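Dandholm Pub Games League to Return in December With Fewer Rules and the Same Arguments

2 comments | 14 shares

DANDHOLM – The Dandholm Pub Games League will start its new season in December, after a summer break that several members have described as restful and one landlord has described as quiet for the first time in years.

The league covers cards, dominoes, shove ha'penny and a local coin-rolling game that outsiders have never managed to follow. It will be sponsored this season by Stustar, the town's furniture polish maker, which has asked that players stop putting pints down without a mat. The league has agreed to pass this on. 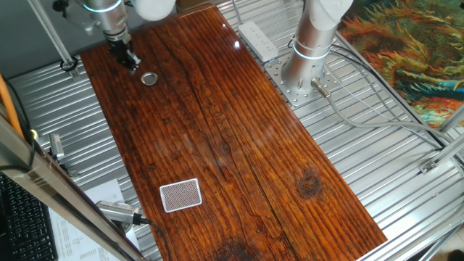
Varnished wood, with its grain, cracks and a dark knot.

Last season the league's pubs hosted 2,259 games, a record. A good share of them ended with both sides claiming to have won, and the rulebook has been rewritten with this in mind. The old one ran to several chapters and contained a section on whistling. The new one fits on a beer towel and will be printed on one, so that it can be found when needed and wrung out afterwards.

There are two main changes. Ties will now be settled by a single cut of the deck, replacing the old method, which was to carry on until closing time. And the league will be split into two divisions, named Varent and Ochoa after the streets where the first pubs to join still stand. 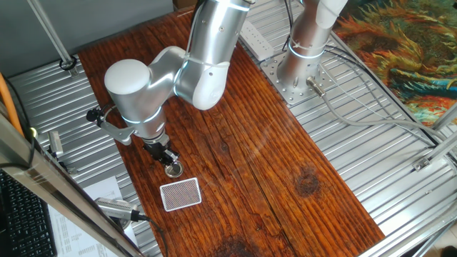 Card players will also notice that each pub must now supply a full pack. The previous rules asked only for "enough cards", a phrase that was read generously at the lower end of the table and led to one semi-final being played without any sevens.

"We are a friendly league," said a league spokesperson. "We have had to write that down, and people have asked for it to be defined."

Entry costs £2 per player and includes a sandwich at away fixtures. The filling remains a matter for the host pub and there is no right of appeal.

New teams can sign up at the bar of any member pub until the end of the month. Opening games start at 7.30pm, or once the quiz machine has been unplugged.

ENDS

Contact: Press Desk, Dandholm Pub Games League | © Dandholm Pub Games League | Back to top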